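Search this site Go

Print this page | E-mail this page

How to Set Up Books on an Expandable Bookend

By Stellan Engebretsen

An expandable bookend is two upright posts joined by a folding lattice, the same idea as an old accordion gate. You pull the posts apart to make room and push them together when you take books away. It works on a desk or table where you keep a small number of books within reach and don't want a full shelf. These steps are for a mixed group of books, hardcovers and paperbacks together, which is harder to keep standing than a matched set.

Before you start

Clear the part of the desk you plan to use and wipe it with a dry cloth. Grit under a book will scratch a finished wood top, and you won't notice until the light comes in low. If the top has been waxed or oiled lately, wait a day. Books slide on fresh wax, and oil gets into the bottom edges of the pages.

Lay the books down flat first. Do not try to sort them while they are standing. Put the hardcovers on one side and the paperbacks on the other.

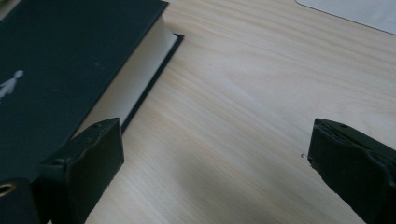
Check each hardcover before it goes up. Close it fully and press down on the front board with your palm. If the boards stick out past the pages, that is normal, and it is what the book stands on. Run a thumb along the bottom edge of both boards. A board that is bent or swollen at the corner will make the book rock, and that one should go in the middle of the row where its neighbors hold it straight. Dark cloth and matte covers show every scuff, so lift them -- don't drag them.

Step 1. Place the bookend

Set the bookend down nearly closed. Leave a hand's width free on both sides. Most people open it all the way first and then try to fill it, and the row ends up leaning from the first book on. If yours has a weighted base on one end, put that end where the tallest book will be.

Step 2. Start with a hardcover

Pick the stiffest hardcover you have. Stand it on its bottom edge with the spine facing you, and bring it up against the post. Keep one hand on it until the next book is in place. A single book will lean a little and that is fine for now.

Step 3. Add the rest

Open the lattice only as far as the next book needs. Go hardcover, paperback, hardcover where you can, so that no two soft books stand side by side. I keep a row of 16 books this way and it has stayed up through two desk moves. Paperbacks put together at one end will curl by summer.

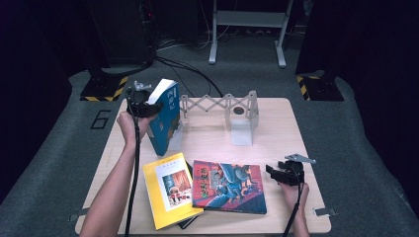

Picture books and other wide, thin books should be left for last. They are usually taller than the rest and they catch on the lattice if you put them in early. Leave them flat on the table while you stand the first hardcover next to the bookend, the way the blue one goes up while the yellow paperback and the red and blue picture book wait on the tabletop. When the row is firm, slide the wide ones in at the outer end with the spine out.

Step 4. Close it up

Push the posts in until the books touch without being squeezed. You should be able to pull one out with two fingers. If the covers bow, open the lattice one notch or so. Check it again after a week -- paperbacks settle.

If the row keeps tipping

Put a strip of shelf liner under the base of each post. Arvid Sundqvist wrote in to say that a folded rubber band does the same job, and I tried it and it held. A very heavy book, such as the 816-page atlas I use, should lie flat next to the row. It pushes the post over every time.

Updated 10/20/23

Get new how-to pages by e-mail. Enter your address to sign up. You can unsubscribe at any time.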